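Thread über das Kartonarchiv, weil ich seit dem Wochenende an nichts anderes mehr denke. Es geht um Papier, Pappe und Brettspiele, also anschnallen 🧵

1/ Ich hab im Mai angefangen, meine Brettspielsammlung neu zu sortieren. Geplant war ein Nachmittag. Inzwischen ist November und ich bin tief in der Geschichte der Spieleschachtel gelandet und will da auch gar nicht mehr raus!

2/ Auslöser war Clurnevik. Kennt das noch jemand? Kleines Legespiel mit Flusskärtchen, bei dem man Dörfer ans Wasser anschließt. Die Schachtel ist fast größer als der ganze Tisch, auf dem man es spielt, und drin liegen 50 Kärtchen und ein Würfel. Der Rest ist Luft.

3/ Trotzdem liebe ich diese Schachtel. Stülpdeckel, Leinenprägung, und der Deckel gleitet so langsam runter, dass man sich in der Zeit einen Tee machen kann. Dieses leise Pffff, wenn die Luft rausgeht. Wer das kennt, weiß, wovon ich rede.

4/ Stülpdeckel heißt übrigens: zwei Teile, der obere wird komplett über den unteren gestülpt. Bei der Klappschachtel hängt der Deckel am Boden dran. Faltschachteln kommen flach aus der Stanze und werden erst beim Einpacken aufgerichtet. Bei kleinen Kartenspielen ist das der Klassiker, und die Laschen sind immer das Erste, was ausleiert.

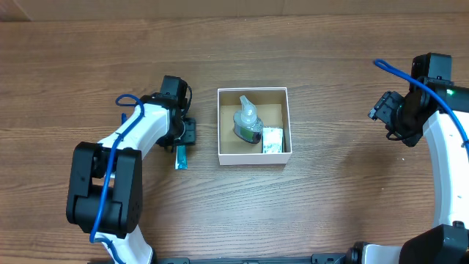
5/ Mein Tipp für ausgeleierte Laschen: auf keinen Fall Klebefilm! Der vergilbt, wird brüchig und nimmt beim Abziehen den halben Druck mit. Ich nehme einen schmalen Streifen Japanpapier und Weizenstärkekleister, von innen, über Nacht unter einem Stapel Bücher. Sieht man hinterher kaum.

6/ Eingerissene Ecken bei Stülpdeckeln gehen genauso. Kleister dünn auftragen, Ecke zusammendrücken, mit zwei Holzklammern und etwas Backpapier dazwischen fixieren. Backpapier bitte nicht vergessen, ich hab so schon mal eine Klammer dauerhaft mit Plostbridge vereint 🙈

7/ Apropos Plostbridge: Die Erstauflage hat einen Tiefzieheinsatz, in den die Karten mit Hüllen nicht mehr reinpassen. Ich hab ihn rausgenommen und mir aus Graupappe Fächer gebaut. Graupappe mit 2 mm, Cutter, Stahllineal, Holzleim. Mehr braucht es wirklich nicht, und es macht so einen Spaß!

8/ Wichtig beim Einsatzbauen: oben immer etwas Platz für Spielplan und Anleitung lassen. Sonst steht der Deckel hoch und im Regal drückt dann das nächste Spiel drauf. (Frag mich, wie es meinem Iyamu geht. Oder frag lieber nicht.)

9/ Stehend oder liegend lagern? Ich bin Team stehend, mit Gummiband. Aber breite, flexible Bänder, die dünnen schneiden in die Kanten. Bei schweren Schachteln liegend, höchstens drei übereinander, das schwerste nach unten.

10/ Und Keller ist tabu, auch wenn er trocken wirkt. Pappe zieht Feuchtigkeit, die Deckel wellen sich, und den Geruch kriegt man nie wieder ganz raus. Ein Regal an der Innenwand der Wohnung ist viel besser, ohne direkte Sonne, sonst bleichen die Rücken aus.

11/ Auf Flohmärkten kaufe ich inzwischen auch leere Schachteln. Bis zu 20 Cent hab ich dafür bezahlt, die meisten gab's geschenkt dazu. Super Ersatzteillager für Deckelränder und Bezugspapier! Aus Stistine, an dem nur noch der Boden gut war, ist so ein richtig schönes Würfeltablett geworden.

12/ Falls ihr alte Schachteln mit besonders schöner Prägung oder komischen Verschlüssen habt: zeigt her! Vor allem Schuber mit Daumenausschnitt, davon hab ich viel zu wenige. Morgen klebe ich erst mal den Deckelrand von Iyamu.

Zuletzt in diesem Profil
Kleister selbst kochen, ohne Klümpchen
Würfeltürme aus Pappe: mein dritter Versuch
Welche Kartenhüllen passen in welche Schachtel?
Iyamu zu zweit, ein Spielbericht
Flohmarktfunde im Mai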